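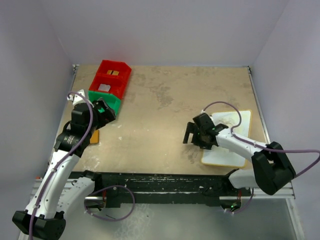 Our project looked at how a small lending library for toys decides what goes back on the shelf, what needs mending and what has to be given away, and I should say at the outset that it took us a good deal longer than the single term we had promised ourselves. The Wesia toy library lends to families across the Sundatari estate, and when we first visited in April everything that came back through the door went into one large heap by the radiator, where it stayed until somebody had a free afternoon. Sorting by colour seemed the obvious place to begin. Red and green bins standing in a row, with a couple of blocks in one and a single block in the next, are easy to understand from across a room, even for a child who can't read yet, and that was very much the feeling we wanted the returns shelf to have.

## What we did

We kept a diary of returns for 40 opening days and wrote down what each item was, how it had come back and where it ended up. The library holds roughly 500 toys, though the card index says rather more (the card index is a lovely thing, in a tin, and we grew very fond of it). Red was for anything needing a wash or a repair, green was for anything ready to lend again. We had a long and quite cheerful argument over whether puzzles ought to have a colour of their own, and in the end they didn't get one, mostly because the shelf was full.

We also gave out a short paper questionnaire to borrowing families, and 81 came back, some with drawings on them, which we have kept in the appendix.

## What we found

Most of the delay came from puzzles and construction sets. A doll or a lorry can be looked over in a moment, but a puzzle has to be made up before you can be sure it is all there, and the staff were understandably putting this off until the end of the day. Once we moved the puzzles to a table near the kettle, people began making them up while they waited for their tea, and the pile went down nicely!

Families told us they cared less about scuffs and faded paint than we had expected. What bothered them was a missing piece, especially where a child had set their heart on finishing something.

## Things we would change

We started the diary too late in the spring and missed the Easter holidays, when borrowing is at its heaviest. Our labels also peeled off in the damp, and the second set, printed on card from Ristilov, were much better. The diary sheets and the blank questionnaire have been left with the library, in the drawer under the card index.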